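흰 행주를 옹호하며

부엌에서 쓰는 천은 흰색이어야 한다. 나는 이 말을 하려고 꽤 오래 별렀다. 친구들과 저녁을 먹다가 이 이야기를 꺼내면 다들 웃는데, 웃는 사람 집 싱크대 옆에는 어김없이 회색인지 남색인지 알 수 없는 행주가 걸려 있다. 때가 안 타서 좋다고 한다. 때가 안 타는 천이 세상에 어디 있나. 안 보일 뿐이지!

내가 흰 면 행주를 쓰기 시작한 건 동네에 있던 작은 천 가게 Cosier 덕분이다(지금은 이사를 가서 버스를 갈아타야 한다). 그 집은 끝단을 박지 않은 천을 두루마리째 놓고 팔았다. 한 장 값이 2,000원이었고, 나는 무슨 바람이 불었는지 그날 20장을 샀다. 집에 와서 식탁에 쌓아 놓고 보니 조금 과했다 싶었는데, 삶아서 널어 본 다음 날 생각이 바뀌었다. 부엌 창가에 줄줄이 널린 흰 천이 그렇게 보기 좋을 수가 없었다. 그 뒤로 무늬 있는 행주는 하나씩 걸레로 내려갔다.

흰 천의 첫째가는 미덕은 정직하다는 것이다. 고춧가루가 묻으면 고춧가루가 보이고, 간장이 튀면 간장이 보인다. 짙은 색 행주는 사흘을 써도 첫날 얼굴을 하고 있어서 언제 빨아야 할지를 냄새가 알려 준다. 나는 코보다 눈이 먼저 알려 주는 쪽이 훨씬 좋다. 얼룩 하나 때문에 빨래가 는다고 투덜대는 사람도 있지만, 그 빨래는 원래 했어야 하는 빨래다.

게다가 흰색이라고 다 같은 흰색도 아니다. 표백을 많이 한 천은 푸르스름하게 차갑고, 덜 한 천은 쌀뜨물처럼 따뜻한 기운이 돈다. 나는 뒤쪽을 편든다. 새하얀 천은 처음 며칠만 예쁘고 그다음부터는 계속 누레지는 것처럼 느껴지는데, 크림빛이 살짝 도는 천은 세월이 가도 크게 달라 보이지 않는다. 헝가리에서 온 친구 Norbert Sipos가 할머니 부엌에도 이런 색 천이 있었다며 우리 집 행주를 한참 만져 보고 간 적이 있다. 집에 갈 때 두 장 싸 줬더니 어찌나 좋아하던지, 나도 괜히 어깨가 으쓱했다.

짜임 이야기를 빼놓을 수 없다. 천을 고를 때 나는 색보다 결을 먼저 본다. 펼쳐 놓으면 평평해 보이던 천도 길게 모아 쥐면 결이 살아난다. 굵게 말린 자리에서는 가는 실들이 서로 엇갈리며 비스듬한 줄을 만들고, 꽉 쥔 자리는 좁아지면서 그늘이 진다. 이걸 보는 재미로 행주를 갠다고 하면 과장 같겠지만 절반은 진심이다.

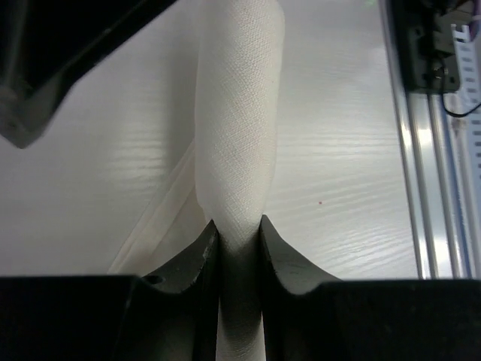
흰 행주에 점처럼 작은 적갈색 얼룩이 생겼는데, 꼭 삶아야 할까요?

작은 점 하나라면 우선 찬물에 적셔 비누를 문지르고 조금 두었다가 헹궈 보세요. 그래도 남아 있으면 과탄산소다를 푼 따뜻한 물에 담가 두면 되고, 삶는 건 여러 장이 모였을 때 한꺼번에 하는 편이 덜 번거롭습니다.

동네 소식지 Skevalel에 짧은 글을 썼을 때 이런 질문을 가장 많이 받았다. 다들 삶는 일을 무서워한다. 옛날 어머니들처럼 큰 들통을 올려놓고 오전 내내 지켜봐야 하는 줄 아는 모양이다. 나는 작은 냄비로 16분을 삶는다. 왜 하필 16분이냐고 물으면 좋아하는 라디오 코너 하나가 딱 그만큼이라고 대답할 수밖에 없다. 코너가 끝나면 불을 끄고, 한 김 식으면 헹궈서 넌다. 넘칠까 봐 물은 냄비의 반을 조금 넘게만 잡고, 뚜껑은 비스듬히 걸쳐 둔다.

반대 의견도 물론 안다. 같은 소식지에 글을 쓰는 Barnabás Bakos는 짙은 색 리넨파인데, 손님이 왔을 때 얼룩진 흰 행주만큼 민망한 것도 없다고 내게 긴 답장을 보냈다. 일리 있는 말이다. 카레를 끓인 날의 우리 집 행주는 정말 봐줄 수가 없다. 하지만 나는 손님에게도 그냥 보여 준다. 방금까지 밥을 한 부엌이라는 증거인데 숨길 게 뭐가 있나. 정 마음에 걸리면 서랍에서 새 장을 꺼내 걸면 된다. 같은 천이 여러 장 있다는 건 이럴 때 참 든든하다!

종이 타월 이야기도 해야겠다. 기름 닦을 때는 나도 쓴다. 생선 밑에도 깐다. 그런데 씻은 상추 물기를 거두거나 두부를 누르거나 찜통 바닥에 까는 일까지 종이에 맡기는 건 아깝다. 성글게 짠 면은 이런 데서 정말 훌륭하다. 물을 쭉 빨아들이고, 비틀어 짜면 금세 내놓고, 탁탁 털어 널면 얇아서 빨리 마른다. 두꺼운 타월지 행주는 든든해 보이지만 장마철에는 하루가 지나도 가운데가 축축하다. 나는 얇은 쪽에 건다. 모자라면 두 장을 겹치면 되니까.

한 가지 당부하자면 섬유유연제는 넣지 말자. 손에 닿는 느낌은 부드러워져도 물을 덜 먹어서, 그릇을 닦으면 물방울이 밀려다니기만 한다. 새 천은 처음 한두 번 풀기가 빠질 때까지 뻣뻣한데, 여기서 실망해서 서랍 깊숙이 넣어 버리는 사람이 많다. 제발 몇 번만 더 빨아 보시라. 다섯 번쯤 빨고 나면 손에 감기는 맛이 전혀 다르다.

널 때는 길게 잡아 한 번 세게 털고, 귀를 맞춰 반으로 접어 건다. 걸이에 뭉쳐서 척 걸쳐 놓으면 접힌 안쪽이 안 마른다. 나도 바쁜 저녁에는 그렇게 걸쳐 놓고 잔다. 그러고는 아침에 다시 빤다.

4월이면 Cosier에 새 천이 들어온다고 한다. 이번에는 다섯 장만 살 생각인데, 같이 가기로 한 Norbert는 내 말을 전혀 믿지 않는 눈치다.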